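Everything on this page assumes you've just come home with produce and put it down on the first flat thing you saw. So did I, for years, and then I bought bags of apples to replace the ones I'd forgotten I owned.

## Getting it out of the bag

Unpack all of it before you put any of it away. If you stop halfway to answer the phone, the bottom of the bag becomes a small compost project, and you'll find out in October.

Spread things out on a table with some space between them. A pile hides the bruised one, and the bruised one is the only one you need to find. Turn each apple over once. Soft spots go into a bowl by the stove and get eaten, cooked or grated into something within 2 days. My family calls this the penalty bowl. They eat from it anyway.

Don't wash everything at once. Wash what you'll eat today. Peppers put away damp go slimy at the stem end, and a damp orange in a closed drawer grows a coat.

## Who can live with whom

Apples give off ethylene gas, which hurries up nearly everything near them. Keep them away from lettuce, broccoli, cucumbers and anything else you'd like to stay young. If you have an avocado like a paving stone, shut it in a paper bag with an apple and check it tomorrow.

Oranges don't mind the counter for a week. After that they belong in the fridge, loose, with air moving past them. The net bag they came in is fine for this. The plastic one isn't.

Bell peppers go in the crisper, whole and dry. Chili peppers too, though I keep a few on the windowsill to dry because my neighbor Rakiya Abubakar does it and hers look wonderful. Mine look like something the cat lost – still hot, though, and they crumble into soup just the same.

Mixed apples should be sorted by how long they'll keep. The thick-skinned, hard ones can wait at the back of the fridge for a month or more. Thin-skinned yellow ones bruise if you speak sharply to them, so eat those first.

## The basket

Get a plastic one with a handle and slots in it. Mine came from Pramside, the hardware place, and I've since carried roughly 1,000 apples in it without incident. Slots let the air in and the dirt out, and the whole thing can be hosed down in the yard.

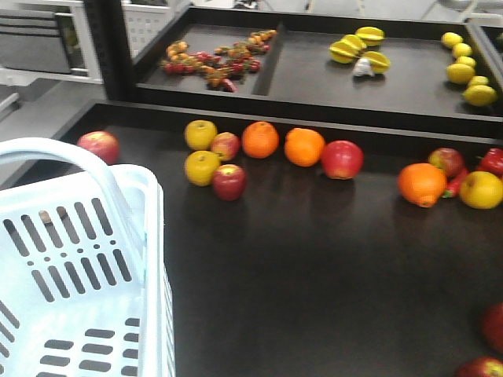 Load it heaviest first. Big oranges on the bottom, then the firm apples, then peppers, with the chilies last so you can find them without digging. If you're carrying it down to a cellar, stop at two layers. A third layer always seems reasonable at the top of the stairs.

Line it with a dish towel if the fruit is very ripe. Skip newspaper, which sticks, and leaves you reading last week's car ads off a pear.

Wipe the table afterward with a barely wet cloth, then a dry one. Dark tabletops show every drip of juice, and orange oil from the peel will leave a dull ring on some finishes if it sits overnight.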